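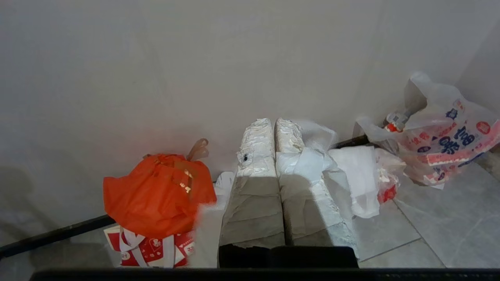 The Greltside food relief program has now reached the midpoint of its second funded year, and this report covers the work done since the last one was sent in autumn. Demand has kept rising through the cooler months. Most households still come to us with whatever they have at home to carry groceries in, usually a bright orange plastic bag with the handles tied, or a red-and-white printed one with straps, and we have stopped supplying our own bags as a result. The money saved has gone into the fresh produce line of the budget. It is a small amount but it was spent on carrots, onions and apples, which are the items people ask for first.

23 shares 4 comments

Households and parcels

We packed almost 1000 parcels in the reporting period. The target in the funding agreement was lower than this, and the extra parcels were covered by a donation of tinned goods from Marchetti, the wholesaler on the highway. Marchetti has told us the donation will not be repeated at the same level before the end of the financial year. We have planned for the second half on that basis and have not counted on any tinned stock we do not already hold.

The make-up of households has changed. When the program began, most were older people living alone. We now see more families with school-aged children, and more people who have work but not enough hours. Families need larger parcels and they need different things in them. Lunchbox food was not in our original plan. We added bread, cheese and fruit to the family parcel in June and have kept it in since. This raised the cost of each family parcel, and the change is shown in the attached budget under purchased food.

Opening hours were extended to 7 pm on one evening a week after several people said they could not get to us during the day. The evening session was quiet for the first month and is now as busy as the morning one.

Cold storage

The old fridge failed early in the period. The repairer looked at it twice and advised against spending any more on it. With your approval we moved money from the equipment reserve and bought a second-hand Drustano two-door unit, delivered and installed. It holds more than the old one and has given no trouble so far, apart from a door seal that was replaced under the seller's guarantee.

While we were without a fridge we could not accept dairy or meat. For those weeks we gave out long-life milk and tinned fish. A few people were unhappy about this and said so, which was fair enough. We now have a written arrangement with the butcher next door to use part of his coolroom if we lose power or the unit breaks down.

Deliveries

The delivery run covers people who can't come in because of illness, disability or lack of transport. It started the year with 9 households on the list and now has 12. That is as many as one driver can do in an afternoon. Four more households have asked to be added and are waiting. We have offered them pick-up by a friend or neighbour in the meantime, and two have taken this up.

The van passed its inspection but needed new front tyres and a battery. Fuel has cost more than budgeted. Lachlan Kingi has reworked the route so the driver does the river side first and comes back through the estate, and this has taken a fair bit off the distance. We would still expect fuel to finish the year over budget — the attached forecast shows by how much.

Records and reporting

You asked us to move off paper sign-in sheets. We began using Pruvex for bookings and stock at the start of the period. Stock records are much better than they were, and we can now see when rice or pasta will run out before it does. Bookings have been slower to settle. Some people do not want to give their details to a computer, and we still take a first name and household size on paper for them. Those sheets are typed in at the end of each session.

The change of system means the figures for the first few weeks are a mix of both methods. We have checked them against the parcel tally and are satisfied with the total, but the breakdown by age group for those weeks is incomplete. It will be complete in the next report.

Cooking sessions

Four cooking sessions were planned and four were held. Each one used only what was in that week's parcel. The soup and the fried rice went well. The lentil session had a poor turnout, partly due to heavy rain, and we have the printed recipes left over to put in parcels. The hall kitchen has one working oven, so we kept to stovetop meals.

Next six months

We will clear the delivery waiting list if a second driver can be found. Two people have shown interest and are having their licence and police checks done. We will keep the evening session going and review it before summer, when numbers usually drop for a few weeks and then climb again once school goes back.

We also ask you to consider moving the unspent training money to purchased food. The food handling course was run free of charge by the council, so the line has not been touched. A request form is attached, along with the budget, the fuel forecast and the receipt for the fridge.

Share this report | 4 comments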